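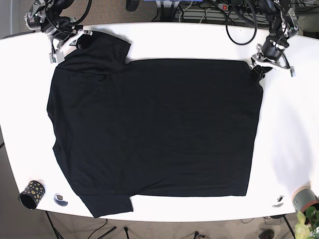

Figure 4. Black T-shirt spread on the white table before folding, held at the shoulder and at one corner of the hem.

3.2 Garments and starting state

All garments in this part of the study are short-sleeved T-shirts of one color, without print. We bought them in April from two shops in Hirnport and washed each of them once before use. Black shirts were included on purpose. On dark cloth the small wrinkles are difficult to see, and persons who judged the folded result from photographs gave less stable scores for black than for lighter colors.

Every fold begins from the flat state. The shirt is laid sideways on the table, so that the neckline and the hem face the two short sides. The sleeves are pulled outward, but we do not require that they are perfectly straight. In Figure 4 the cuff of the lower sleeve lies slightly askew, and there are soft folds across the body. Such a state was accepted. In our earlier trials we smoothed the cloth by hand until no wrinkle was left, and this took more time than the folding itself.

The first fold is made along the length of the shirt. It needs two holding points on the same side: one near the shoulder, where the sleeve meets the body, and one at the corner of the hem. The hem corner is the more difficult of the two. The cloth there easily becomes gathered under the grip, as can be noticed at the upper right corner of the shirt in Figure 4. When the gathered part is large, the side of the folded shirt becomes shorter at the hem, and the final shape is a trapezoid. We follow the Zakel scale and count this as a fault of the first fold, also when it becomes visible only later.

The Jita set, which we use for comparison, contains 2,000 folds of shirts and 500 folds of towels. Towels have no sleeves and their corners are easy to find, therefore we report them separately in Section 4.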